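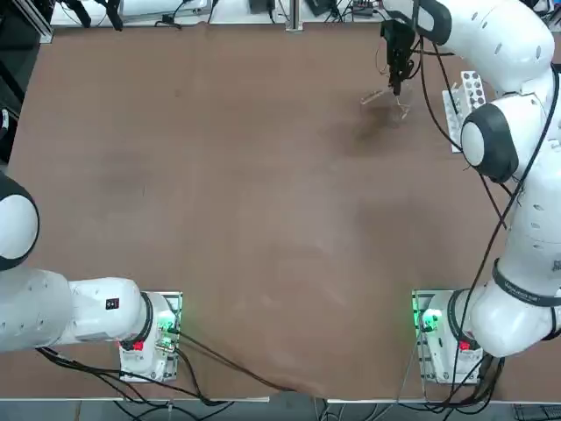
Subject: Re: Dark patch on the brown table top
From: Merja Eskola
Date: 29 December 2022

Hello Carol and all,

Thank you for your message. I answer below your text.

Carol Sedgwick wrote:
> Before we order a new top for the big table, can somebody tell me
> how bad the surface is? I remember a dark patch toward the back and
> a lot of little marks. Pesonen wants 400 for a new sheet, cut to
> size, and I would like to avoid that if a good cleaning is enough.
> Also, is it the same brown as the table in Cirkness? If yes, maybe
> we can swap them.

The soft dark patch is still there, in the upper middle when you stand at the near side. Closer to the center there are some lighter streaks, and the other smudges and scuffs are faint and spread over the whole top. I think most people would not notice them, but on a matte surface they do not go away by wiping with a dry cloth.

In December I tried the Ceven cleaner on a small spot near the corner, with lukewarm water and a soft cloth. I left it for 2 minutes and wiped it off. It took away one grey smudge but did nothing for a scuff. Please do not use the white sponge from the kitchen. It makes the matte surface shiny, and then we have a shiny patch forever.

About the color, I am not sure. The Cirkness table came with the Pototholm order, number 816, and I believe ours was bought later. I can ask them to send a small piece for comparing. Even if the brown is the same, I would not swap, as theirs is shorter and we need the full length.

My proposal is that we clean the whole top once properly in the new year and wait with Pesonen until we see the result. It needs 4 cloths and one bottle, and I have both. The benches behind are also quite full, so if you have things there, please look through them when you come next time.

Does anybody know if the sheet can be turned over? I did not find any paper about it.

Best regards,
Merja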